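Local News > Clovolgate > Pool and Rec > Towel corner

Spotted walls, two baskets and a whole lot of clean towels at the Clovolgate pool

CLOVOLGATE - The little towel corner at the Ntuli swim building has been going since July, and it has already sent 281 clean, folded towels back out to kids in the beginner lessons. If you've ever stood on a pool deck with a dripping five-year-old and an empty bag, you know what a wonderful number that is!

The idea is a simple one. Towels get left behind at swim lessons all the time, under benches and over railings and balled up in the changing rooms, and for years they went into one big bin that people mostly avoided. Now they get washed, folded and sorted into mesh baskets, and any child who comes without a towel can take one home.

"That bin was awful," said Shireen Baloyi, who runs the front desk. "You'd put your arm in and hope for the best. Now I walk by and everything is flat and soft and I want to take one myself."

The corner is hard to miss. The walls are covered in pink leopard spots on a very pale background, and the pattern runs right around the three sides. Baloyi picked it from a sample book with help from the Tadpoles class, who were shown a nice quiet gray stripe as well and wouldn't even look at it. The floor has a marble pattern in beige, and the baskets are as bright as baskets come, one turquoise and one green.
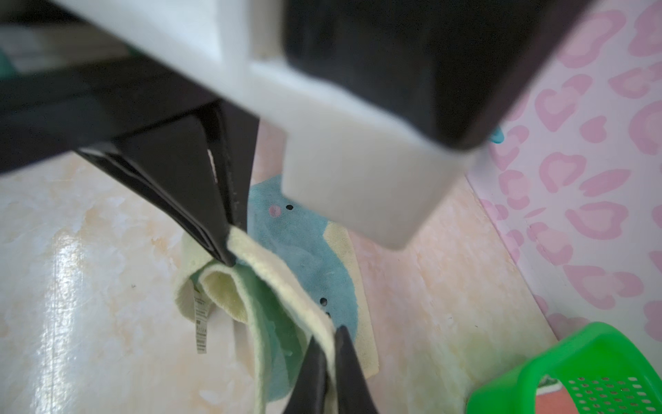
Care labels turned out to be a bigger part of the work than anyone had planned for. Kittipong Wiriya, who teaches the early morning lessons, wrote up a one-page guide to the washing symbols and taped it inside the cupboard door. Terry towels go in together. Anything with a printed picture gets turned over before it goes in the dryer, and bath mats (people do leave bath mats at a swimming pool, and some very cute ones too) are washed by themselves so the fuzz stays off everything else.

Wiriya is also the person to ask about folding. He likes a long fold first, then a short one, with the label tucked inside so the edge that shows is a clean one. He'll demonstrate it at the drop of a hat. Ask him about fabric softener and you'll want to sit down, but the short version is that he leaves it out, as towels dry a person better without it.

Most of the stock came in one great heap. A spring clear-out of the old storage closet produced 225 towels, some of them still in decent shape after years on a shelf, and the rest have come from families in the months after that. There are plain ones and stripy ones, and plenty with animals. Cor Brouwer, who looks after the building schedule, found his own daughter's towel in the heap. She's in college now. She asked for it back and he mailed it to her.

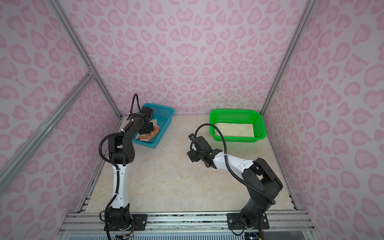

Can families bring in towels that aren't from the pool?

They're welcome at the front desk during lesson hours, as long as they are clean, dry and free of big holes. Small snags and faded colors are fine. Hand towels are fine too, and go to the baby class, where they get used faster than anything else in the building.

Towels with holes or worn-out patches don't go to waste. Tshepo Du Plessis collects them every couple of weeks for Drorkden, the animal shelter out past the rail bridge, where the dogs are apparently thrilled with whatever turns up. "They don't care if it says Happy Birthday on it," Du Plessis said.

The children's favorites are no secret. Anything with a face on it goes first. Baloyi says the beginner group has been known to form a line before the lesson, in suits and goggles, to see what's been put out that day, and a few parents have admitted that a towel or two got "forgotten" in the car on purpose. The desk has a relaxed view of this. A child who forgets a towel can have one, and a child who really, truly loves the one with the rabbits can probably have that as well.
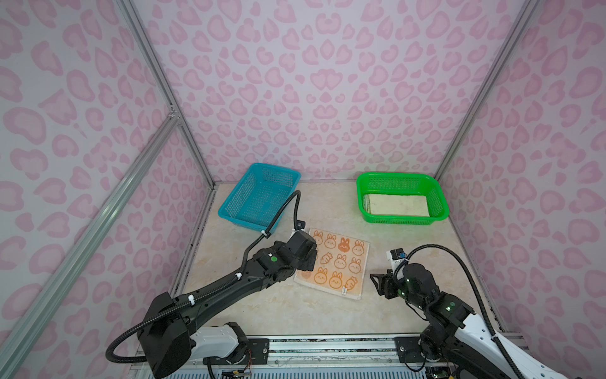
Bunnies and carrots on the floor of the towel corner, with a cream towel already folded in the green basket.

Color sorting was tried for a while and dropped. The first plan had dark towels on one shelf, light ones on another and prints on a third, which looked fantastic for one morning and then took forever to keep up. These days the sorting goes by size and by what's needed for the next lesson. It's quicker, and the mix of colors in the baskets is a lot more fun to look at anyway.

Lesego Le Roux, whose twins started lessons this term, was one of the first parents to stay behind and learn the fold. She says it has spread to her house. "My kids fold now. Badly! But they fold, and they tell me when I'm doing it wrong," she said, laughing. The twins have opinions on corners, it seems, and have started lining them up on the bathroom towels before breakfast.

Mesh baskets were Le Roux's suggestion too. She had used the same kind at home for bath toys and liked that air gets through the holes in the sides, so a towel that comes out of the dryer a touch early has a chance to finish off. They also rinse clean under the pool shower and weigh next to nothing, which matters when the person carrying one is six and very determined to help.

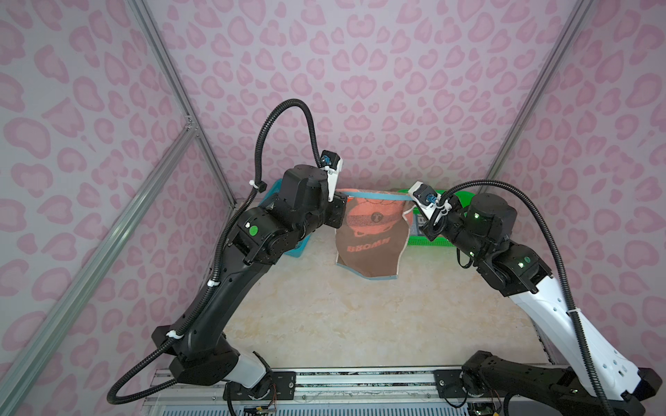 Large towels are the ones in shortest supply right now. Most of what comes in is child-sized, and the teen squad has been making do with towels that barely go around one leg. Zavesico, the housewares store on the main street, has offered shelf space for a drop-off box by its entrance, so families on that side of town won't need to drive over. The box should be out by the start of the next term, and Baloyi will be emptying it on her way to work.

There's talk of a folding hour for kids, too. Wiriya would like to hold it at 3 in the afternoon, between the school lessons and the squad, with a stack of small towels and a prize for the neatest pile. He hasn't settled on the prize. The Tadpoles class has put in a request for more leopard print, possibly on the ceiling, and Brouwer has said he'll look into it once somebody finds him a tall enough ladder.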